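Trurevville's tree canopy figures, read closely

November 1, 2022

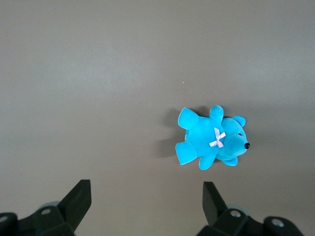 The city posted its street tree count last week, and the headline number is that canopy cover has held steady since the climate plan was passed. I went through the tables in the appendix, and the claim rests on a change of method.

The old survey counted a tree only after it had lived through two summers. The new one counts it on the day it is planted. Under the new rule, 473 trees were added in the plan's first phase. Under the old rule the figure is 138. The rest are either too young to count or were already marked for replacement in August, when the Flokau district lost most of a row of maples along the bus route.

Watering is the weak point. The contract went to Taveo, which is paid per visit. A visit is logged when the truck stops at the block. The log has no field for gallons. I asked the parks office whether flow is metered and was told the question had been passed on.

Cost is harder to pin down. The budget line covers trees, stakes and soil, but pavement cuts are charged to streets. Adding the two gives roughly 152 dollars per tree above the published price.

The Villa neighborhood is the one place where the numbers look sound. It used larger pits and a mulch ring, and lost 24 trees under the old rule, the lowest loss of any district. The report gives this one sentence on page nine.

I have asked for the raw planting file with dates and species. If it arrives, I will rerun the table using the two-summer rule for every district and post the spreadsheet with it.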